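Chapter 3
Heat, Air and Moisture in the Home

What you will study in this chapter
How air carries water
Why warm air dries things faster than cold air
What moving air adds to the process
How damp comes into a house, and how it leaves

3.1 The wet towel

Hang a wet towel in a closed bathroom in the evening and look at it in the morning. Very often it is still damp. Hang the same towel outdoors on a windy day and it can be dry before lunch, even when the day is cool. The towel and the water are the same in both cases. What has changed is the air.

Most people learn this by experience long before they meet it in a book. They open a window after a shower, they put the washing near a radiator, they leave space between the shirts on the line. In this chapter we take such habits one by one and ask what is happening to the water.

Liquid water is made of molecules which are always in movement. Some of them, near the surface, move quickly enough to escape into the air. We call this evaporation. At the same time, some molecules in the air return to the liquid. Drying takes place when more molecules leave than come back.

Three conditions decide how quickly the drying goes: the temperature, the amount of water already in the air, and the movement of the air over the wet surface. The size of the surface is also important, but we leave it for Section 3.4, where we compare a folded cloth with an open one.

3.2 Warm air and moving air

A hair dryer is a good object for a first study, as it changes two of these conditions together. A fan pushes air through the body, and a heating wire warms the air on its way. If the heater is switched off and only the fan works, the hair will still dry, but more slowly. If we could have the heater without the fan, a thin layer of damp air would stay close to the hair and the drying would be slow again. 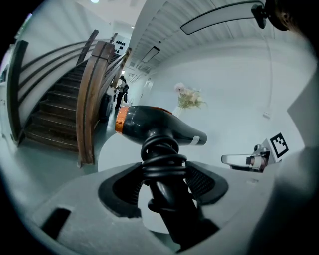

But surely, Orvokki Seppälä objected when an early version of this chapter was read in class, it is the heat that does the work and the fan only brings it to the hair. Her objection is a fair one, and many students will share it. The fan does bring the heat. It also carries away the damp layer - and this second task continues when the heater is off. A clothes line in a cold wind has no heater at all.

The heat has its own part. When a molecule leaves the liquid it takes energy with it, and the water that remains becomes a little cooler. You can feel this on your skin when you come out of the sea. Warm air gives back some of the lost energy, so that the evaporation does not slow down.

3.3 A house in Clunditholm

Let us now go from one towel to a whole building. Lauri Manninen rented a small house in Clunditholm with 2 bedrooms, both on the north side. He kept the rooms at 18 degrees and dried his washing indoors all winter, with the windows shut. By March there were dark spots in the corners behind the wardrobe.

The water from the washing had not disappeared. It had gone into the air, and from the air it had settled on the coldest surface it could find - the outer wall. Before you read further, write down which of the three conditions you would change first in this house, and what it would cost him in heating.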